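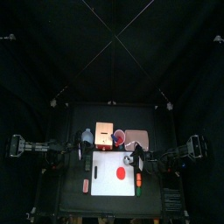
Figure 3. The two-arm kit in its dark enclosure, with the whiteboard task laid out on the tabletop.

4. Evaluation of the Ena Kit

4.1 Hardware as supplied

The Ena kit is sold by Jirkance as a tabletop package for labs that want two-arm manipulation without building their own cell. We bought one unit at list price and received no support from the vendor beyond what any customer gets. The package includes two arms, two grippers, a tabletop with corner brackets, an enclosure with black fabric walls, and a fixed camera. The buyer supplies the computer and the objects to be handled.

Assembly was done by two of the authors, neither of whom had used the product before. The printed guide covers the arms well but says little about the enclosure, and most of our questions came up there. The guide does not give a tension for the wires that cross above the table. We set them by hand and checked them at the start of each day. The corner brackets on the tabletop were easier. They locate the work area, and after they were fixed we did not need to measure the table again.

The arms are mounted at the left and right sides and reach inward (Figure 3). This leaves the front edge open, so a person can reset the objects without moving either arm. In an earlier cell at our Blackburn site both arms stood behind the table, and resets took more care. We consider the side mounting the best decision in the design.

4.2 Task set

We used the whiteboard task for most of the evaluation. A white board lies flat in the middle of the table and carries a mark that the arms are asked to deal with, such as the red circle in Figure 3. Other objects are placed behind the board and to either side of it, including a bottle, a slotted box, a cup and a tray. Some are needed for a given instruction and some are distractors. The software is not told which is which.

The layout was chosen to make the two arms share work. Objects on the left side are closer to the left gripper, and a good plan will use that arm for them, but the board itself can be reached by both. This is where we expected trouble. The kit's motion planner keeps the arms apart by reserving space for one arm at a time, and the reserved space is large. When both arms have business at the board, one waits.

Each layout was set by hand from a printed card. Wanpen Phromma prepared the cards and Neville Furnival did the resets, so the person placing the objects had no part in choosing the layouts. A run began when the operator sent the instruction and ended when the software reported that it was finished, or when the operator stopped it.

4.3 Procedure and results

We ran 358 trials across 21 layouts. Of these, 12 were stopped by the operator, in every case because an arm had come to rest against the tray or its cable and the software did not report a fault. The stopped trials are counted as failures in all of the tables that follow.

Grasping was steady. The grippers held the bottle and the box well in all positions we tried. Flat and shiny objects were harder. The camera software often gave a poor estimate of their height above the board, and the gripper then closed too high - a problem that lowering the lights reduced but did not remove. The vendor's release notes mention a fix, which we have not tested.

Waiting at the board was the main cost in time. Yuxi Du changed the planner settings so that the reserved space was smaller, and the waits became shorter with no contact between the arms. We would advise buyers to make the same change, but to do it in small steps and with a hand on the stop button. The default settings were used for every result reported in this section.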